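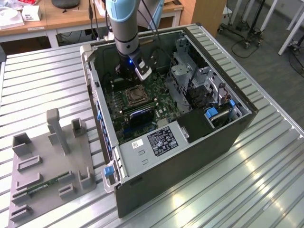

Gimeck's demo day for the Marty cell

Posted 2018-08-19

I drove out to Bendmont for the Gimeck demo mostly on the strength of one line in the invitation, which said their cell would "service any desktop tower." I run the refurbishing side at Mudgate. We see every kind of tower there is, including the kind somebody kept in a barn, so the word "any" got my attention and not in a friendly way.

There were 11 of us, most from recycling outfits, two from a school district. Coffee, lanyards, a slide about labor shortages. Then Janelle Tiongson from sales took us back to the floor where the cell is set up. They call it Marty. I don't know why and didn't ask.

What Gimeck is selling is a package: the arm and gripper, an aluminum table, printed fixtures that hold parts next to the computer, the software, and a year of support. The job they are pitching first is memory. Pull the modules from a retired tower, park them in the fixture, or go the other way and fit new ones. It's a sensible place to start. Memory is what we resell most, and pushing it in and out all day is hard on the thumbs.

The tower was lying on its side with the panel already off when we got there. I asked who takes the panel off. A person does. I asked who unplugs whatever cables are draped over the slots. Also a person, "for now." So before Marty touches anything, one of my people has carried the computer over, laid it down, opened it and tidied it. On our bench, the module is out by that point. I said so, and Tiongson said the savings come with volume. She may be right. She had a chart for it, but the chart began with the case already open.

The engineer, Zhenhua Fu, was much easier to talk to. He told us straight out that the cell knows one case layout well and that a new one takes 30 minutes to teach if everything goes smoothly. He also said the printed fixture is the cheap part and that they expect customers to redesign it as they go. I liked hearing that. I liked it less when I thought about how many layouts come through our door in a normal week.
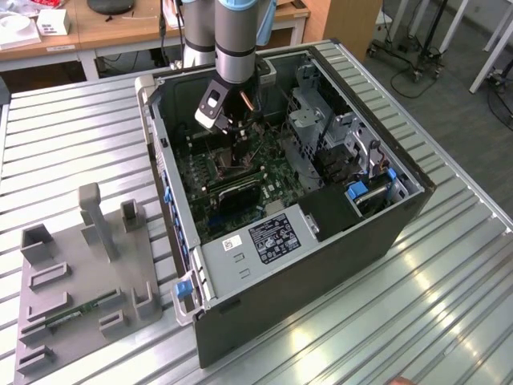 I kept coming back to the cables. A school district buys the same computer 900 times, and every one of them is wired a little differently by the time it gets to us. Somebody added a drive, somebody swapped a fan, somebody tucked the slack wherever it would go. Fu said the gripper is stopped by a force limit if it meets something it shouldn't. Fine, but a stopped robot is a robot with a person standing next to it. I asked how often that happens in a full shift and was told they haven't run full shifts at a customer site yet. The first one is supposed to start in September.

The other thing I wanted was a number for bent or broken parts. A memory slot has a plastic latch at the end that gets brittle with age, and I've snapped enough of them by hand to wonder what an arm does. Tiongson gave me 135 insertions without damage. I asked whether that was 135 different computers or the same computer 135 times. It was the same computer. She didn't dodge the question, to her credit, but that was the number they had put on the slide without saying so.

Price was not on any slide. You get a quote after a site visit. The support year renews at a rate that is also in the quote. One of the recyclers asked whether the software keeps working if you don't renew and the answer took long enough that I wrote "find out" in my notes and underlined it.

Things I'd want before anyone at Mudgate signs:

A day with our own towers, mixed, picked by us, dirty.
Times that begin when the computer is on the cart and end when it's back on the cart.
The renewal terms in writing.
A list of case layouts it already knows.

I did ask about the first one. Tiongson said they could do a trial with three models if we send them ahead. Three is better than one, and sending them ahead is exactly what I'd like to avoid, so we left it there and she has my card.

If you handle one model by the pallet, go look at it. The district people seemed interested and I can see why. For a mixed shop I'd hold off. Parking at Bendmont is around the back, the front lot belongs to the dentist, and lunch was sandwiches.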